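The Slow Art of Drawing a Pear

I've been drawing the same pear for two weeks. It's a plain pear, a little lopsided, with a stem that leans left, and I've drawn it in pencil, in marker, with a brush pen, and now (finally!) with the pen tool, which is the whole reason I started.

If you've ever opened a vector program, you know the pen tool. You click, you drag, two little handles shoot out like whiskers, and your nice smooth curve turns into a pretzel. I avoided it for years. I made whole posters out of circles and rectangles because I didn't want to deal with those whiskers. Then a friend signed me up for an evening workshop at Follia, a small design studio that rents out its front room for classes, and that was the end of my circle period.

The class is taught by Mehwish Arain, who has been making icons and food packaging for 18 years and still sketches everything on the backs of envelopes. On the first night she gave us each a pear. No screens for the first hour, just tracing paper and a pencil, and we had to put a dot everywhere we thought the curve changed its mind.

I put down dots like I was being paid for them. Mehwish looked at my sheet for a while, then took a fresh piece of tracing paper and drew the same pear with six. Six! Mine looked like it had caught something.

"Every point is a decision," she told me, "and you've made a lot of decisions about a pear."

I've thought about that a great deal since. When you draw by hand you can be fussy and it doesn't show much, because the pencil smooths things over for you. In vector work the fussiness stays. Each extra point is a place where the line can kink, and when you want to change the shape later you have to drag every one of them along with you.
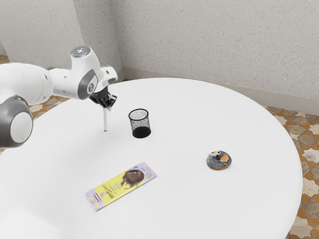 Where the points go

So, what did I learn? Mostly to look for the extremes. Find the highest spot on the shape, the lowest, the farthest left and the farthest right, and put your points there first. Keep the handles straight up and down or straight across. Then see how close you are before adding anything else. With a pear you're almost done at that stage, and you only need a little help at the waist, where the fat part turns into the neck.

The handles are the part that scared me, and they still do a bit. Mehwish's rule of thumb is that a handle should reach a third of the way to the next point. It's not a law and she breaks it all the time, but it gets you out of pretzel territory. If two handles cross each other, back up. If one of them is very long and its neighbor is tiny, back up again, since your curve is probably trying to do two jobs with one segment.

I went home after that first class and opened an old file, a heron I'd made for my sister's birthday card. I'd auto-traced it from a scan and never looked underneath. It had 308 points. The beak alone was a disaster — it looked like a row of stitches when I selected it. I redrew the whole bird over a weekend with plenty of coffee and some bad language, and I got a heron that I can bend, stretch, and recolor without anything falling apart.

The leg was my favorite part. One line, two points, with a tapered stroke. I'd had no idea you could just do that.

The font people do it too

By the third class I was hooked enough to start bothering people. A man at the next table, Asger Hjaltadóttir, draws lettering for a living, and he let me look through his working files for a display face called Gitora. He started it one October and thought he'd be finished by spring. That was a few springs ago.

Type designers are way stricter than the rest of us. Asger showed me a lowercase "a" that he'd redrawn 117 times, saving every version, and he flipped through them for me like a cartoon. The bowl got rounder, then flatter, then rounder again. Somewhere in the middle there was a version I thought was perfect, and I said so.

"That one's terrible next to an n," he said, and kept going.

He works with the fill turned off for the first part of the day and only the fill showing for the second. Outlines tell you if the curve is healthy, he says, and the black shape tells you if it's any good. I've stolen this completely. I'll do outlines until lunch, and then I'll hit preview and squint at the thing from across the kitchen.

He also prints everything. Small, large, upside down, taped to the refrigerator. I tried it with the pear and spotted a flat place near the bottom that I'd missed on screen at every zoom level (and I'd zoomed in pretty far).
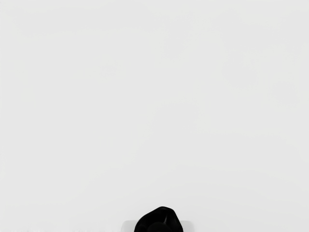
Robot gripper against a pale gray surface. Computer rendering.

What I'm working on now

There's a little print fair coming up at Arkitz, the old print shop downtown, and I've got half a table. My plan is a set of fruit cards, flat color, no outlines, with up to four colors each. The pear is done. The quince is nearly a pear, so I'm counting that as done as well. The fig is giving me trouble because the cut side wants a hundred tiny seeds, and I keep trying to draw each one separately instead of making a brush.

For color I've been pulling swatches from Rana, a little zine I picked up in the studio's waiting area, full of frogs printed in mustard and a really lovely dusty pink. I scanned a page, picked five colors, threw out the one that looked like wet cardboard, and saved the rest as global swatches. Please use global swatches, by the way. You change the pink once and every pink on the page changes with it, and you get your evening back.

If you want to try any of this, start with something from your fruit bowl and stay away from faces for a while. Put tracing paper over a photo if drawing from life makes you nervous. Count nothing at first, just get around the shape, and then go back and delete a point to see what happens. Usually the curve barely moves. Delete another.

I'm going back for the next round of classes, which covers gradients and blends. Mehwish has already told us to bring an onion.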